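구인 / 참가자 모집

읽는 시간 2분 · 공유 30 · 댓글 4

검색어를 입력하세요 검색

[급구] 동네 소식지 '오덴(Oden)' 배달 + 가을호 설문 참가자 같이 모집합니다
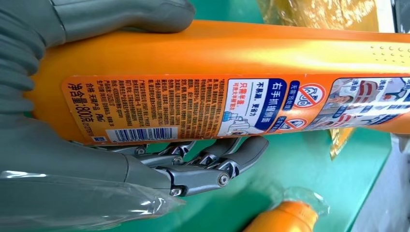

둘 다 지원하셔도 되고 하나만 하셔도 됩니다. 마감이 촉박해서 짧게 씁니다.

1) 소식지 배달
- 격주 발행, 한 번에 2,000부. 구역 나눠서 돌림
- 1인당 500부 정도 생각하시면 되는데 아파트 구역은 금방 끝나요. 언덕 쪽은 좀 걸림
- 걸어서, 자전거, 스쿠터 다 가능. 차는 주차가 힘들어서 비추
- 배달은 발행일 포함 이틀 안에만 끝내주시면 됨. 시간대 자유. 단 밤 10시 이후는 안돼요 (작년에 민원 들어옴)
- 우편함 없는 집은 문틈에 끼우지 말고 건너뛰기. '광고물 사절' 붙은 집도 건너뛰기
- 비 오는 날은 비닐 포장본으로 드립니다
- 수당은 부수로 계산, 배달 다음 주에 계좌이체. 단가는 구역마다 달라서 전화로 말씀드릴께요

경력 무관. 만 18세 이상. 최소 9월호까지는 계속 하실 수 있는 분. 중간에 그만두시면 구역이 통째로 비어버려서요.. 방학 때만 하실 분은 이번엔 어렵습니다.

2) 독자 설문 참가자
- 30명
- 소식지 최근호 두 권 읽고 40분쯤 이야기 나누는 자리. 저녁반 / 주말 오전반
- 장소: 프렐레티(Prelletti) 2층 회의실. 1층 빵집 옆 계단으로 올라오세요, 엘레베이터 없음
- 사례: 프렐레티 빵 교환권. 현금 아닙니다!
- 한 번도 안 읽어보신 분도 환영. 오히려 그런 분 의견이 필요해요
- 어린이 동반 가능한데 미리 말씀만 해주세요

지원 방법
이름, 연락처, 사는 동네, 가능한 요일 적어서 문자 또는 사무실 방문 접수. 이력서 필요없음. 문자 제목에 [배달] 이나 [설문] 꼭 써주세요. 지난번에 안 쓰신 분들 섞여서 고생했습니다

접수 마감 2024년 4월 21일 밤 12시. 연락은 그 다음 주 중에 순서대로 드려요. 배달 쪽은 선착순 아니고 구역 맞는 분 먼저.

문의: 배포 담당 아리프 위크라마싱헤(Arif Wickramasinghe). 한국어, 영어 둘 다 됩니다. 점심시간엔 전화 못 받아요 문자 남겨주세세요

+ 추가: 시장 뒷길 구역은 마감됐습니다. 강변이랑 언덕 구역은 아직 자리 있음

조회 1,338 · 공유하기 · 댓글 4개 모두 보기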